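2024-08-23
Notebook, wet bench, Muridstead

Starch retention in rinsed short-grain rice, continued from the May pages

Picked this up again after the Kondis order came in. The May runs were too scattered to use. Rereading them, the spread between replicates at the same rinse count was larger than the spread between rinse counts, so there is no trend to report and I have struck the summary table. Raw numbers stay in the binder.

Suspected cause: drain time. In May we were draining until it "looked done", and Daithí and I have different ideas of done. Residual water carries starch with it, so a heavy drain reads as a clean grain and a light drain reads as a dirty one. Fixed this time at 4 minutes, timer started when the last of the rinse water leaves the jug.

Setup
Rice: Halemska short grain, one lot, bag opened today. Lot number on the bench card.
Charge: 500 g dry, weighed on the Keogh balance. Balance checked against the reference mass before and after, no drift.
Water: tap, run until the temperature settled, then drawn into the holding tank so that every rinse comes from the same body of water. May used tap direct, which I don't want to repeat. The supply swings enough over a morning to matter.
Agitation: by hand, flat spatula, slow circles. No squeezing or rubbing. Broken grains shed starch from the fracture face and swamp everything else.

Screened out brokens before weighing. More of them than I expected from this grade. Kept the reject fraction in a labeled jar in case we want to run it on its own.

Procedure as run
Charge into the rinse vessel, add water, agitate, pour off through the strainer, collect all liquor. Stir the liquor before subsampling, it settles faster than you would think and the May subsamples were probably taken off the top of a settled bucket. Subsample to a tared dish, dry to constant weight, report as dry solids per charge. Iodine on a drop of each as a sanity check only, not quantified.

Observations
First rinse liquor opaque white, as always. Second noticeably thinner. By the last one I could read the tank markings through it. Iodine positive throughout, weaker each time, never absent. I would not expect it to reach absent with this method.

Dishes from the first rinse skinned over in the oven and then cracked. Daithí thinks the skin traps water and makes us call constant weight early. He broke up one skin with a glass rod and put the dish back in for another cycle, and it lost a further 2 mg, which is inside the noise of the balance. Leaving skins alone from now on, but noting it in case a thicker one turns up.

Total liquor solids for the first full charge came to roughly 264 mg per dish before correcting for the dish volume. Correction factor still to be confirmed. I have two values for it in my own handwriting and they disagree, so do not quote anything from this page until that is sorted.

Strainer loss
Open question is how much fine material is held back at the strainer and never reaches the liquor bucket. If it is retained on the rim and in the holes, it is missing from the liquor solids and also missing from the grain, and the balance will not close. Proposed check: after the final pour, backwash the strainer into a separate dish and dry that with the rest. If the backwash is below the balance noise we drop the step.

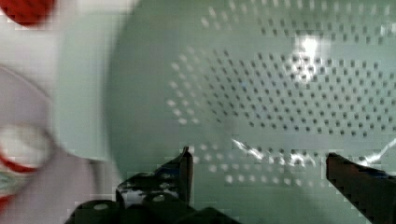 Also worth trying a cloth liner on one replicate. It will slow the drain, so the fixed drain time may no longer be long enough, and then we are back to comparing heavy drains with light ones. If we do it, weigh the wet grain straight after draining and carry the water figure along with the rest. We should be doing that anyway. Added a column.

Úna Hennessy came by and asked whether any of this survives cooking. Fair point. Surface starch is a small part of what ends up in the pot, and the texture panel never separated the rinsed and unrinsed lots with any confidence. She would like the cooking water measured as well. Agreed in principle, but not until the rinse side repeats.

To do
Settle the correction factor. Remeasure the dishes with water, by weight.
Second charge, same lot, same tank. Daithí to run it without looking at my numbers.
Backwash dishes, tare and label before the run.
Reject fraction: rinse once and compare against whole grain, no hurry.
Oven shelf positions. Rotate the dishes, the back left corner runs hot.
Order more iodine, the bottle is nearly out.

Tank drained and wiped, liquor discarded, dishes still in the oven at time of writing.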